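Skip to content
Home | Papers | Code | Supplement | Contact

4. The Washbasin Task: Are We There Yet? 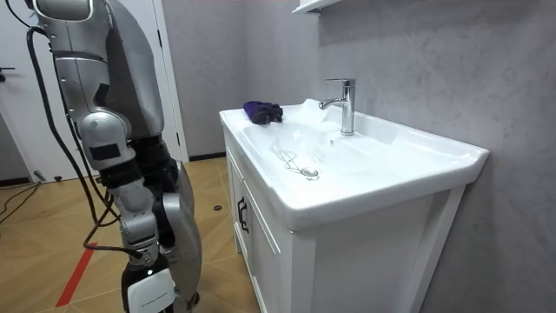 Figure 3. The washbasin task. A humanoid stands at the vanity, with water and foam in the bowl and a crumpled purple cloth on the back rim.

Of all the chores in this study, the washbasin is the one I get asked about at parties, so I'm giving it a section of its own. People don't much care whether a machine can sort bolts (Section 3, which I'm still proud of!), but tell them it might scrub a sink and they put their drink down. I get it. I hate cleaning sinks too.

The task as I wrote it for the protocol goes like this: take the cloth, wipe the bowl and the flat rim, clear whatever has collected at the drain, wipe the faucet, and put the cloth back down somewhere on the rim. A person does all that while thinking about dinner. I picked a basin that sits on top of its cabinet (see Figure 3) because the raised, curved front edge forces the arm to come up and over before it can reach down into the bowl, and I suspected that motion would be the hard part.

I was wrong about that. The reach was fine in nearly every run. Our planner, Pedimura, handles the up-and-over motion the same way it handled the deep bins in the shop-floor tasks, and I didn't have to retune a thing. What gave us grief was the water, and the cloth, and then the two of them together.

4.1 Cloth and water

Let me take the cloth first. A bunched-up rag has no shape you can count on. Divside, the grasp module, was trained mostly on folded towels laid flat, and in its first round it kept pinching one thin corner and dragging the rest behind it like a tail. That still cleans, kind of, but it cleans a stripe the width of a finger. After we added crumpled samples to the training set, the grasp succeeded in 87 percent of runs, and I'd call that good enough to stop fussing over.

The water is a different story. Wet white ceramic is shiny, the foam is see-through in places, and a chrome faucet reflects everything near it. Depth readings over a surface like that are a mess (anyone who has tried it will be nodding here). I ended up throwing out depth inside the bowl altogether and letting the arm go by touch, pressing lightly and following the curve. Constanza Cabral suggested this over lunch and I argued with her for most of an hour before trying it, so the credit is hers and the lost hour is mine.

Going by touch, the wipe covered 96 percent of the bowl area on average. Pretty great, right? But coverage only says where the cloth went. It doesn't say what got left behind, and that brings me to the drain.

4.2 The drain

Small dark strands near a drain are the thing a person sees first and the robot cares about least. To Tufa, our dirt detector, a few thin marks next to a chrome ring look an awful lot like the ring's own shadow. It flagged them in some runs and sailed right past them in others, with the same lighting and the same basin. When it did flag them, the cloth often pushed them along instead of picking them up, and they settled again a little farther down the slope.

I tried 2 fixes. The first was a slow twisting motion right at the drain, which helped when the cloth was bunched tightly and did nothing otherwise. The second was simply wiping again from the opposite side, and that one I've kept. It's dull and it adds time, but the results are steadier.

4.3 So, can it do the chore?

Partly, and more than I expected when we started. If you want the bowl wiped down, yes. If you want the sink to look the way it looks before your in-laws visit, I'd still do it by hand. The raters, who scored the finished basins without knowing who or what had cleaned them, were hardest on the drain and on streaks along the faucet base, where the gap to the back rim is tight and the gripper has to come in at an awkward angle.

I also don't want to oversell the setup. It was one model of basin, one kind of cloth, and plenty of clear floor to stand on. My own bathroom at home has a hamper exactly where the robot would need to be. The Markska runs in Section 5 use tighter rooms, and the numbers there drop in ways I found pretty humbling.

Contact the author | Copyright December 4, 2025 | Back to top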